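Unit 3: Setting up the two-arm kitchen cell

The Nurel guide says to calibrate once and forget it. I don't believe that, and by October neither will you. Check the finger pads for scuffs and dust before anything else.
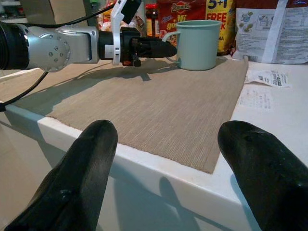
Cable slack

Jog each arm to full reach and watch the loop. Kemppainen's notes allow 186 mm of slack, a number with no test behind it.

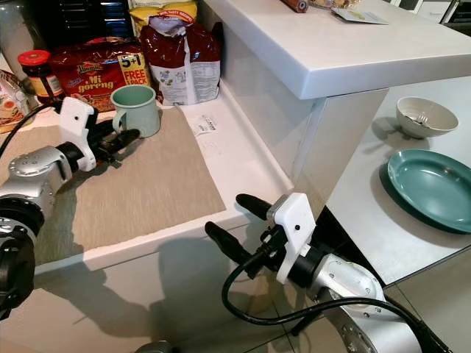 Reach is the next thing to doubt. Approach from the handle side, as with the green mug, and log 14 tries per arm.
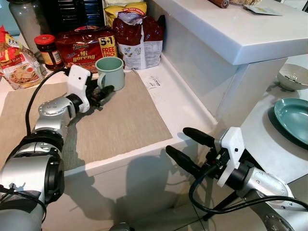 Siiri Ruotsalainen objects that 14 tries prove very little, and she would rather see 300. Fair enough — bring a chair. Run the cup lift last, at the speed you mean to use. 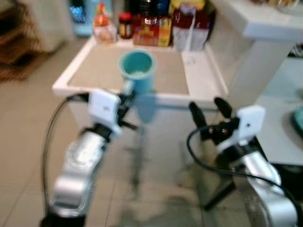 When should the wrist mount be retightened? Before every session, whatever the log says.

Related items
Unit 2: Drustwood bench wiring
Unit 4: Finger pad replacement
Clukby lab hours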